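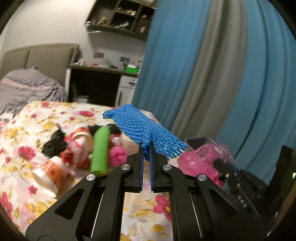 Household Sorting Gallery: Wrappings, Sleeves and Cups

Reading time: 2 minutes

Each February, the Prirkthorpe Center for Household Reuse presents a short gallery on the lightweight packaging that collects in ordinary rooms. The present selection was prepared by Araceli Beltrán for the Frerichs Reading Room and concerns the sorting of fruit sleeves, plastic bags and paper cups on a flowered cloth.

Foam mesh sleeves. The stretchy netting used to protect fruit is gathered first. Blue and lime-green sleeves are kept together, as color has no bearing on how they are stored. Sleeves that hold their shape may be used again for glassware, ornaments or pears. Visitors are asked to nest no more than six in a bundle.

Paper cups. Cups are set apart from the softer items before any bag is folded. The Center accepts cups at the Ganora Street entrance on Tuesday only, stacked and free of lids.

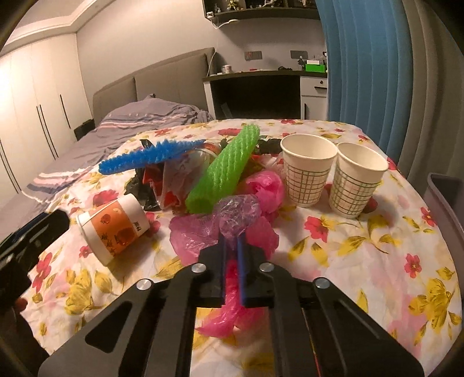

Plastic bags. Thin bags take up the most space in a mixed pile and are handled one at a time. Magenta, pale purple and translucent pink bags cling to one another and to the netting, and should be drawn out singly, smoothed flat and folded in three. Printed bags, including white ones with red lettering or patterns, follow the same procedure.

The working surface. A patterned cloth may remain in place during sorting. Participants in the Drustelon home program are advised to check it afterward for small scraps of netting, which are easily overlooked among printed flowers and leaves.

The gallery forms part of a set of 22 pages on household materials. Printed copies may be requested at the Reading Room desk, with a limit of five per household. Requests from schools should be submitted in writing and are normally answered within three working days.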